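Search Search for: Type and hit enter

Slow light on Bundon Street

The cranes left in the morning. By four the barriers were down, and by dusk a crowd had formed along Bundon Street, hands in pockets, waiting for somebody to throw the switch on the thing they'd been walking around for weeks.

It came on late. Eleven minutes late, by my phone. A few whistles, a kid on somebody's shoulders yelling for the countdown to start over. Then the old grain office lit up from the ground floor to the roof in a kind of dirty gold, and people stopped talking.

So began the Onero Light and Making Festival, in its third year and for the first time spread across the whole downtown. I had two days, one pair of decent shoes and a press pass that kept flipping over so it read as blank. What follows comes out of a wet notebook.

Start with the size of it. Year one was a parking lot and a borrowed generator. Year two took over the library lawn and the alley behind it. Now there are 40 sites, from the ferry landing up to the reservoir steps, and a printed map that folds out to the size of a beach towel. I saw couples fighting over that map. I saw one blow into the river.

You can't do it all in a night. The organizers say you can, there's a suggested route with little dots, but they must walk faster than I do. I did the lower loop the first evening and the hill the second and still missed most of the east side, including the sound garden everyone kept telling me about on the shuttle. Next time.

The lower loop first. The grain office is the headline piece and deserves it. Two designers spent the summer mapping each window, and the light moves through the building as if people were still working in there, a lamp on upstairs, a lamp off, something crossing a stairwell. No music. I stayed for the full cycle and then stayed again. A woman beside me said her grandmother had typed invoices on the second floor and hated every minute of it.

Around the corner, at Lamptey Yard, it gets louder. Lamptey is the old bus depot, roof half gone, and for the festival it's been handed to makers of large objects. Things you can lean on. There's a bench the length of a bus. There's a wall of salvaged doors, all of them working, none of them going anywhere, and children were slamming them with real joy. The sign asks visitors to close doors gently. Good luck.

I liked the smaller room at the back best. Paper models, drawings, early versions that got thrown out. Festivals usually hide this stuff. You get the shiny result and a paragraph on the wall about memory and place, and you go get a hot dog. At Lamptey they've pinned up the bad ideas alongside the good ones, with the budget numbers still penciled in the margins. One sheet just says TOO HEAVY, underlined twice.
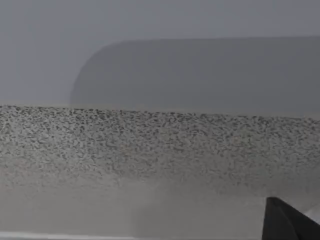

Food, quickly. The trucks are on the north side of the yard and the lines are long but they move. Get the dumplings. Skip the cider, it was lukewarm both nights and cost more than the dumplings. There are tables under the remaining bit of roof, and they go fast once it rains, and it will rain, this is Onero in November.

It did rain. Hard, on the first night, sideways off the river for most of an hour. Everybody packed into the covered market, where there wasn't anything scheduled, and a brass band that was meant to be marching somewhere else gave up and played in the fish aisle. Best hour of the weekend. Trombone next to the ice trays. I have no photos of it, my phone was in a plastic bag by then.

Day two, the hill.

The program sends you up by the reservoir steps, all lit along the risers, and it's pretty, and your knees will complain. Take the shuttle up and walk down. The shuttle is free, it leaves from the ferry landing, and the drivers have opinions about all of it. Mine thought the grain office was overrated and that the real star was "the fog one." He wouldn't say more.

The fog one is called Nivach. It sits in the drained upper basin, and I think he was right.

You go in by a ramp, in small groups. At the bottom there's fog to your waist and a ceiling of thin wires, 505 of them, each with a small bell at the end. When air moves the bells move. When enough people walk at once the whole basin hums. Nothing flashes. There's no story told over a speaker. You wade, more or less, and strangers come up out of the white and nod at you and go under again. My group went in giggling and came out quiet, then giggling again at the top when somebody's glasses had fogged so badly he walked into the rail.

The wait for Nivach was long. Over an hour at the peak, with one portable toilet and no cover. That has to be fixed. They were handing out numbered tickets by the second night, which helped, although the numbers were being called by a person with a very soft voice and a lot of folks missed their turn. A board would do it. A chalkboard, even.

Which gets to the grumbling, and there was some. Residents on the hill weren't thrilled with the shuttle traffic, and a few had taped up notes in their windows. One said NICE LIGHTS, WHERE DO I PARK. Fair. The festival closed six blocks and the detour signs contradicted each other near the bridge, I watched the same white van go by three times. Two of the shops on lower Bundon Street told me it was the best week of their year. A third, around the corner where the route didn't pass, said it was the worst, nobody could get to her door.

There's also the money question. The first two festivals ran on small grants and favors. This one has a city contract behind it and a stack of sponsors, whose logos turn up on the volunteer jackets, the map, the cups, the back of the shuttle. So far the logos have stayed off the work itself. One of the makers at Lamptey told me that had been a fight, and that the artists won it by threatening to leave the bus bench in the road. I couldn't confirm this. I'd like it to be true.

Does bigger suit it? Partly. The stretch between the market and the landing felt thin, a lot of colored floodlights on trees, the sort of thing you'd see outside a nice hotel. You could cut ten of those stops and lose nothing but leg work. And the opening-night crowd around the grain office was so thick that people at the back were watching it on the phones of people at the front. When the pieces are good they need room, and time, and maybe a place to sit that isn't a wet curb.

But then the schools project, which I nearly skipped. It's in the tunnel under the rail line, easy to miss, the dot on the map is actualy in the wrong place. Kids from across the city built lanterns out of milk jugs and tape and hung them the whole length of the ceiling. Each has a wish or a complaint written on it in marker. More dogs. Less math. A pool that is open. I want my brother's room. The tunnel drips, and the lanterns swing when a train goes over, and their light swings on the walls with them. Parents were going along with their heads tipped back, looking for the right jug, bumping into each other and saying sorry.

I went through it twice in each direction.

Late on the second night I ended up back on Bundon Street, feet gone, eating a pretzel. The crowd had thinned to dog walkers and a few teenagers. The grain office was still doing its slow thing, lamp on, lamp off. Without the crush you could hear the river, and the click of a relay somewhere inside the building each time a window changed. I hadn't noticed it before. I asked one of the crew if the click was part of the piece and she said no, and then she said well, maybe now.

Some practical notes, for anyone going before it closes at the end of the month:

Go on a weeknight. Go late. The lights run until eleven and the last hour is the one you want.

Wear boots. The basin ramp is slick, and the floor at Lamptey has puddles deep enough to have their own reflections, which look great and will ruin your socks.

Bring cash for the trucks, the card readers kept dropping out both nights I was there.

Nivach first, then everything else. Pick up your ticket at the top of the shuttle stop and get a seat on the wall. If you have kids with you, do the tunnel before they get tired, and bring a marker. There's a table at the far end with blank jugs on it and a sign that says take one. The festival's own markers had all dried up by the time I got there, so I borrowed one from a girl of maybe seven, who stood and waited for it back.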